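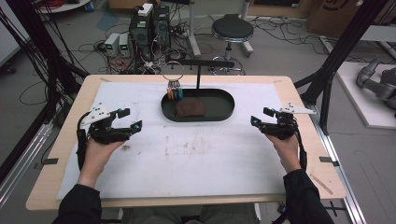 Subject: Re: [Destora] covering the work table
Date: Oct 23, 2021

> Does anyone still bother with a white sheet on the table?
> Ours looked grubby by February and I'm tempted to go
> back to bare wood.

Oh, do keep it! Ours is covered in smudges and scuffs and I still love it – small things show up so well on white, and the nice pale top underneath is spared. I bought a 66 inch length from Stedier and it covers nearly everything. Try turning it round before you give up, the middle always goes first. Happy to post you my offcut!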